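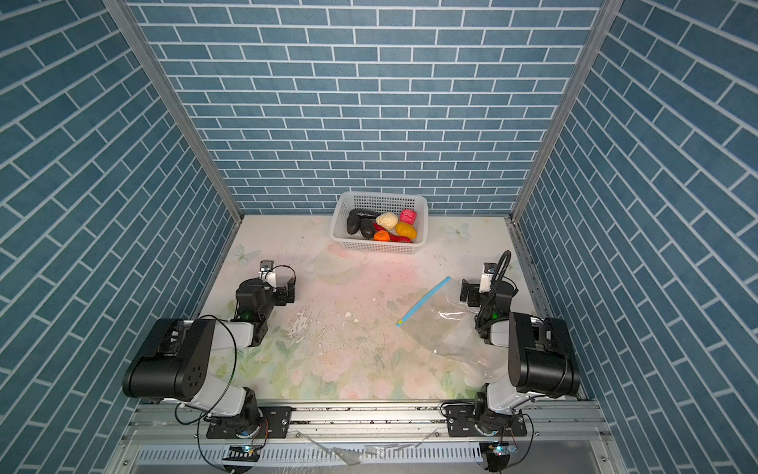
白篮子一只，仿真蔬果若干，后面是蓝砖墙纸。

1/
我终于要开一个讲假菜的长串了！！憋了很久。上次随手提了一句"仿真茄子真的很好看"，评论里居然有一堆人问哪里买、怎么挑、怎么洗、墙纸怎么贴。那就一条一条来，想到哪写到哪，顺序会乱，大家多包涵。

2/
先说篮子。白色塑料，长方形，侧面和篮沿都是一格一格的小孔。我对这种篮子的爱已经到了不太正常的程度，逛日杂店必摸。它亮，颜色干净，什么东西放进去都会显得精神一点，连长得最丑的那颗疙瘩菜都沾光。

3/
之前我用过藤编的，拍出来当然有氛围，可是深色的东西放进去就糊成一团。紫茄子配深色藤篮，远看就是一坨黑。换成白的以后，茄子那条弧线一下子就跳出来了，我当时站在旁边"哇"了一声，真的出声了。

4/
带孔的还有一个好处：好洗。假菜洗完直接在篮子里沥水，我一般放窗边过夜，第二天早上翻个面再晾半天。要是实心的盒子，底下会积一层水，隔几天就有味道。（这个味道我闻过，劝大家不要闻。）

5/
然后是主角，茄子！三根，全是深紫。一根长的横在篮子后面，另外两根短的挨着躺在左前方，其中一根圆滚滚的特别敦实。我最喜欢胖的那根，没有理由，就是看着高兴。

6/
为什么要放三根？因为只放一根会很像"顺便带了个茄子"，三根才像正经买菜回来。而且长短不一样才真，菜市场里哪有一模一样的茄子。很多套装里每样东西都是同一个模子复制出来的，摆一起整整齐齐，反而假得厉害。

7/
所以第一条挑选心得：同一种菜，尽量从不同的套装里凑。长茄子从一套里拿，短茄子从另一套里拿，颜色稍微有一点点差别都没关系，甚至更好。

8/
说到颜色。深紫是仿真蔬果里最容易翻车的颜色之一，做得太亮会像气球，做得太闷又像一块煤。我的判断方法是拿到窗边看，侧着光转一圈，如果高光是窄窄一条、边缘柔柔的，基本就可以收。如果整根都在反光，放回去。

9/
接下来要隆重介绍那个米白色的疙瘩。它到底是土豆还是姜？我家里为这个争过，到现在没有结论。说土豆吧，它太多节；说姜吧，又有点太圆了。目前统一叫它"疙瘩"，它在篮子里紧挨着茄子，特别衬。

10/
我其实很鼓励大家留一两个认不出来的。小朋友来玩的时候，认得出的东西三秒就过去了，"这是茄子"，好，下一个。遇到疙瘩就停住了，翻来翻去地看，问大人，大人也答不上来，然后大家一起猜，能猜好半天！

11/
疙瘩右边，靠篮子右后角，有个亮粉色的，表面带纹理。这个颜色太关键了。整篮子要是只有紫和米白，会沉，加一点亮粉，像开了盏小灯。

12/
粉色的下面是一个黄橙色的椭圆果子，前面还有一个小小的圆的橙色果子。这两个我故意不放在一起。都是暖色，挨着就抱团了，隔开一点，眼睛会在中间来回跑，整个篮子就活了。

13/
它俩中间塞的是红薯，红紫色的那种，沿着前边卡着。红薯是我的万能过渡色！往紫色那边靠一点，往橙色那边也靠一点，哪里颜色打架就把红薯塞哪里。强烈建议人手一个红薯。

14/
再仔细看，茄子和疙瘩之间还露出来一小块红。我不说它是什么。每次摆篮子我都喜欢压一个小东西在缝里，只露一点点，像真的从市场拎回来晃乱了一样。

15/
讲讲怎么"装乱"。这是门手艺，真的。我的步骤：先放最长的，横着贴后边。再放两三个大的，定住重心。然后是中等的，随手丢，丢完不许调整超过两次。最后塞小的，往缝里塞。做完走开，喝口水，回来再看一眼。

16/
"不许调整超过两次"是血泪规矩。我有一次为了一个橙子折腾了20分钟，越摆越像水果店橱窗，最后全倒出来重来。第一次丢下去的样子往往最好，手比脑子懂。

17/
有人问，为什么不直接用真的菜？真的当然好！真的有香味，有水珠，用完还能吃。但真的茄子放两三天就皱了，梨会有黑点，桃子更不用说。我想让篮子常年在那儿，想摆就摆，那还是仿真的省心。

18/
而且仿真的可以摔。这一点对家里有小孩的朋友太重要了。我朋友家那位小朋友最大的爱好是把整篮倒扣，再一个一个捡回来，捡完再倒扣，循环一下午。你敢给他一篮真番茄吗？我不敢。

19/
下面说哪里买。我的第一批是在Drorville的旧货集市上淘的，那次是十月，摊子摆在一条斜坡上，老板把一整箱假水果搁在脚边，我蹲下去挑，腿麻得站不起来。挑了14个，老板看我可怜又塞了一颗蒜。

20/
那颗蒜后来成了我的宝贝。蒜皮上居然有一道一道的细纹，蒜根还带毛！后来被我洗秃了。所以请记住：带毛、带须、带叶子的，一律不要用刷子，湿布点一点就好。

21/
第二个来源是Telier，一家小店，专做橱窗摆件，我是路过被一串假葡萄勾进去的。他们家的优点是可以单买，想补一个红薯就买一个红薯，不用扛一大袋回家。缺点是补货特别慢，看中了就拿，别回家想。

22/
第三个是Fekete，做混装袋的。大袋装里最多能有200件，听着很诱人对吧？我买过一次。打开以后，草莓和小番茄占了一大半，茄子少得可怜。适合幼儿园，适合要铺满一张桌子的人，想摆一篮子的话真的用不上。

23/
不过我要替混装袋说句好话：里面总有奇怪的惊喜。我那袋里有半个切开的不知道什么瓜，籽是一粒一粒凸出来的，手感妙极了，我写东西卡住的时候就捏着它。

24/
挑的时候闻一下。认真地说，闻一下。新的有点味道正常，敞着放两天应该就淡了。放了一周还冲鼻子的，我不会留，更不会给小朋友玩。还有太小的、能整个塞进嘴里的，有低龄宝宝的家庭直接跳过，别心软。

25/
再看接缝。有些果子中间会有一圈合模线，用指甲轻轻一划就知道凸不凸。凸得厉害的，摆的时候把那条线转到下面去，完全看不出来。这个小招我用了好几年，特别管用。

26/
好，讲背景！我知道有人是冲着墙纸来的。蓝砖图案，偏石板的灰蓝，砖缝是细细的白线，后面一面，左右各一面，三面都是同一款。

27/
为什么是蓝砖？红砖我试过，好看，但太抢。橙色果子往红砖前面一放，直接隐身。蓝灰是往后退的颜色，黄的橙的粉的站在前面都会显得特别暖。画画的朋友大概早就知道这个，我是撕了一卷红砖才学会的。

28/
贴砖纹最要命的是对线。后墙的横线和侧墙的横线如果在转角差了半块砖，你会每天看见它，每天。我的办法是先贴后墙，再从转角往外贴两侧，第一条砖缝对上了，后面就全对上了。

29/
转角有金属立柱的话就轻松多了，银色的铝柱正好把接缝那一条遮住，两边差一丁点也没人追究。没有立柱的朋友，可以在角上压一条窄的收边条，日杂店就有，选银色或者白色都很搭。

30/
墙纸工具清单：一把新刀片（一定要新！旧刀片会把砖缝拉毛），一块刮板，一条干毛巾，一支铅笔。撕背纸的时候一次只撕一小截，边撕边刮。我第一次一口气全撕掉，墙纸自己和自己粘在一起，那一晚过得很漫长。

31/
地面我铺的是浅色的花垫。浅粉和米白的小花，淡绿的叶子，还有浅蓝的蝴蝶。篮子右边就有一只蝴蝶，左边也有一只。蝴蝶的蓝和砖墙的蓝一浅一深，配在一起舒服得不得了。

32/
有人会说，花垫子加砖墙再加一篮五颜六色的菜，不会太花吗？我开始也担心。关键在垫子要够淡，淡到退后一步几乎只剩一个底色，走近了才发现有花。要是花色很浓，那确实会打架。

33/
浅色垫子的代价是藏不住脏。碎屑、小白渣、一道一道的印子，全都看得清清楚楚，中间那一块尤其明显。喜欢浅色就得接受常打扫，我接受了，心甘情愿。

34/
我的打扫顺序：先把篮子提走。用软刷或者粘毛滚筒把碎渣收掉，这一步千万别跳过，带着渣去擦会磨花印刷面。然后一块微湿的布，从里往外，一个方向擦。最后干布过一遍。

35/
擦不掉的印子，可以用一滴洗洁精兑一大碗水，布拧到几乎不滴水再擦。别用酒精！我用酒精擦过一块旧垫子，小花当场淡了半朵，到现在那块垫子还在，被我拿去垫花盆了。

36/
去年我还试过Guredetti出的一款收边胶带，把垫子四边贴在底板上。优点是不卷边，孩子脚趾不会勾到。缺点是想换垫子的时候得慢慢揭，急不得。我现在只贴两条短边，长边让它自由。

37/
假菜怎么洗，集中回答一下。表面光滑的：温水加一点点洗洁精，手搓，冲干净，进篮子沥水。表面有纹理的：软毛牙刷顺着纹路刷，缝里的灰才出得来。有涂色的：别泡，泡久了颜色边缘会起皮。

38/
顺便，洗之前先找一个不起眼的地方试，比如茄子屁股。湿布擦两下看看布上有没有颜色。有一点点掉色的我就干擦，不沾水。宁可脏一点，也别把一根好茄子洗成花茄子。

39/
收纳！篮子本身就是收纳，这是我喜欢它的另一个原因。玩完一个一个放回去，满了就是收完了，小朋友一看就懂，不用贴标签也不用讲道理。再大一点的孩子可以按颜色收，或者按"长在土里的"和"长在树上的"收。

40/
说到这个，"土里还是树上"是我最爱的玩法。红薯，土里。橙色的小圆果，树上，大家都同意。茄子呢？有小朋友非常坚定地说茄子长在冰箱里，我觉得也很有道理。

41/
另一个玩法：闭眼摸。从篮子里摸一个，不许看，说出来是什么。长茄子一摸就中，胖茄子有点难，疙瘩嘛，摸出来了也不知道叫什么，哈哈。大人玩这个比小孩还上头，聚会可以试试。

42/
还有个安静一点的玩法，画画。把篮子摆在蓝砖前面，给大家每人一张纸，只准画其中一样。画完贴一排，你会发现每个人眼里的紫都不一样，有人的紫偏红，有人的紫快要变成黑。我留了一叠，舍不得扔。

43/
有朋友问，篮子装多满合适。我喜欢菜稍微堆起来，后面高一点前面低一点，前边留小的，这样每样都能露个脸。一层平铺会像展品，堆得冒尖又容易滚。滚出来的橙子会去沙发底下，这是自然规律。

44/
换季会换内容吗？会！天热的时候多放黄的绿的，天凉了就是紫、橙、红薯色。茄子一年四季都在，它是常驻嘉宾，谁都别想动它。

45/
预算方面，我的建议是先买一只好篮子，再慢慢凑菜。七八样就很丰富了，真的不用一次买齐。凑的过程本身就很开心，每次出门都多了一个盼头："今天会不会遇到一根好看的玉米？"

46/
对，我还缺玉米。找了很久，要么颗粒太整齐像键盘，要么绿叶子硬邦邦地翘着。谁见过好看的仿真玉米，请一定告诉我，带一点点歪的那种最好。

47/
也在考虑补一点绿。现在这一篮紫、粉、黄、橙、米白都有了，如果加一根弯弯的青椒，靠在白篮沿上，应该会很俏。但又怕它抢了胖茄子的风头，纠结中，欢迎投票。

48/
最后把几个常被问的数字放一起：贴三面小墙纸，熟手一个下午够了；擦垫子加洗一篮菜，20分钟；从第一根茄子到现在这个样子，断断续续好几年。慢慢来，特别好玩。

49/
写完了！比我想的长好多。明天我去擦垫子，顺便把那根长茄子转个方向试试，效果好再来更新。大家家里有假菜的快晒出来，我一个一个看！

评论

豆角炒一切：红薯当过渡色这条我收藏了，马上去翻我女儿的玩具箱，果然有一个！

阿木不吃姜：我投姜。那个节，肯定是姜。

晚风打包带走：土豆，不接受反驳。

半块橡皮：请问墙纸贴在光滑的板子上会翘吗？我家那边潮。
　　作者回复：潮的地方边上容易翘，贴之前把板子擦干晾透，角上压一条收边，会好很多！

小满的阳台：青椒投赞成票，胖茄子的地位稳得很，别担心。

三楼左拐：酒精擦垫子那段看得我心口一紧，我上周刚干过一样的事，小花没了一片。

糯米团子店：玉米我有一根歪的，叶子软，回头拍给你看。
　　作者回复：啊啊啊等你！

冬瓜汤续杯：茄子长在冰箱里，没毛病。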